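Workplace notes – automation at Trurkell, part two

1 December issue date: 01/12/2022

Share 14 | Comments 4

Trurkell's home services crew has started its second block of work on the Dravex tidying program. The task this time is clearing a household table and putting the rubbish in a floor bin, done with hand-held grippers so that the movements can later be used to train a robot arm.

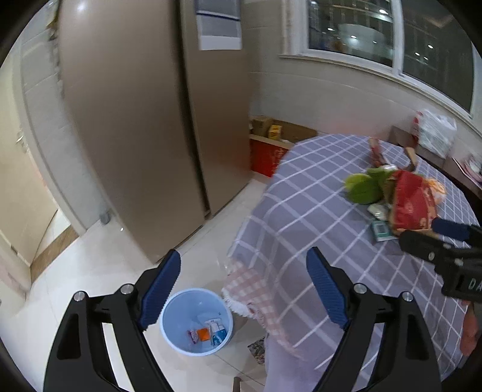
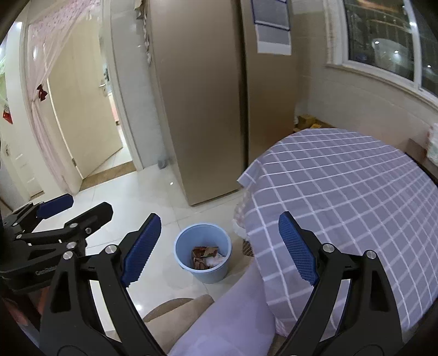

Table-clearing work with the hand-held grippers, light blue bin on the floor beside the table.

The block is set at 1076 recordings. A recording covers one item or one small group of items, from first contact to release. Crew members work with a gripper in each hand or in pairs, depending on the task sheet. Soft packaging is graded separately from fruit and boxes, as it changes shape when the fingers close and the operator has to judge the squeeze by eye.

For the crew, the main change is in how the day is divided. Before June, a cleaner was given a list of rooms and a finish time. Program shifts are split into 90 minute sessions with a break between each, and the pace is slower than ordinary cleaning. Operators are asked to avoid quick corrections. If an item slips, it is picked up again and the recording is kept, with a note on the sheet.

Wrist load is the most common complaint. The grippers weigh more than a cloth or a spray bottle, and holding one over a table with the elbow raised is tiring. Altusent, which handles our safety reviews, has recommended swapping hands between sessions and a lower working height where the furniture allows it. Both are now in the task sheet.

Pay for program shifts stays at the regular cleaning rate plus the training allowance. Several members have asked whether the allowance will continue once the recordings are finished. Management has not given an answer in writing – the question is on the agenda for the next site meeting.

There is also the matter of what the finished system will be used for. Dravex has described it as an aid for light tidying, with floors, bathrooms and kitchens left to staff. Hours on the Patrício contract are unchanged for now. Any change to rosters must be put to the crew before it takes effect.

Task sheets for the next block can be picked up at the depot desk.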